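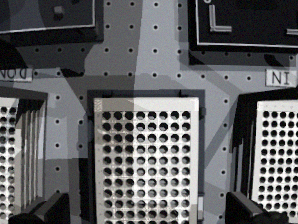 Dwynwen Bowen has been testing well water in the hills above Brellside for 18 years. She grew up on a farm at the north end of the valley, and her parents still drink from the same spring they did when she was a child.

"People here don't think of water as something you test," she says. "It comes out of the ground, it's clear, it tastes fine. My father was offended the first time I took a sample from his kitchen."

Her office is on the upper floor of the old feed store in Edmont. The lab work is done downstairs. Most of what arrives is from private wells, which the county does not check. A household fills a bottle, keeps it cool, and drops it off before noon. The result for bacteria is ready the next day. Nitrate and metals take longer.

Last November the creek came over the road and stayed there for most of a week. Bowen took in 300 samples before the end of the month.

"We ran out of bottles on the second day," she says. "I drove to Chauvin and bought every one they had. Then we ran out of those."

Many of the wells that failed were old ones with low casings or cracked caps. She says a flooded well should be pumped out, disinfected and tested again before anyone drinks from it, and that the second test is the one people skip.

"They smell the chlorine and think it's done. Chlorine tells you there's chlorine in it. Give it time to clear, then bring me another bottle."

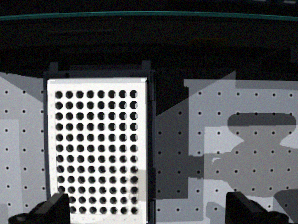 A plate or rack with 96 wells, in eight columns and twelve rows.

Ginette Charpentier joined her three years ago after a long stretch at a dairy plant. She handles the bookings and most of the phone calls. A lot of callers want to know whether they can just boil the water.

"For bacteria, yes," Charpentier says. "For nitrate, no. Boiling makes it stronger, because the water goes and the nitrate stays. I say that sentence every day."

Nitrate worries both women more than flooding does. It has no taste or smell, and it is a particular danger to babies fed on formula. Bowen asks every family with a newborn to test, even if the well was fine when they bought the house.

"A lot can change uphill of you," she says. "Somebody puts in a new field, somebody's septic tank gets old. You won't hear about it."
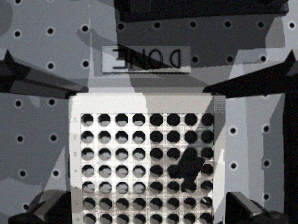 She would like to see a test required whenever a house with a well is sold. A proposal went to the county and came back with questions about cost. Bowen has answered them twice. In the meantime she visits the school in Edmont each spring and sends the children home with a bottle and a sheet of instructions.

Her own well is 415 feet deep and she tests it every year. Her father's spring is tested too, although he has never asked for the results.

"I leave them on the table," she says. "My mother reads them."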